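The planner at Nerach had failed 13 times before lunch, and I was having a wonderful day. Every failure left a log, and every log was a letter from a mind I was slowly getting to know!

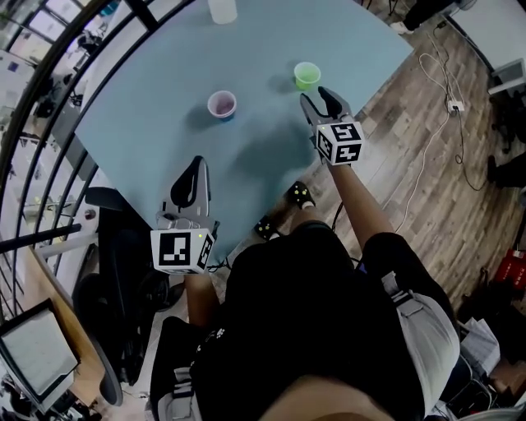 By three I'd found it. Clunodel, our tracker, was stamping its poses late — 300 milliseconds late — so the policy kept reaching for where things used to be. I changed one line, restarted the run and ran down the hall to get everyone, still wearing one shoe cover.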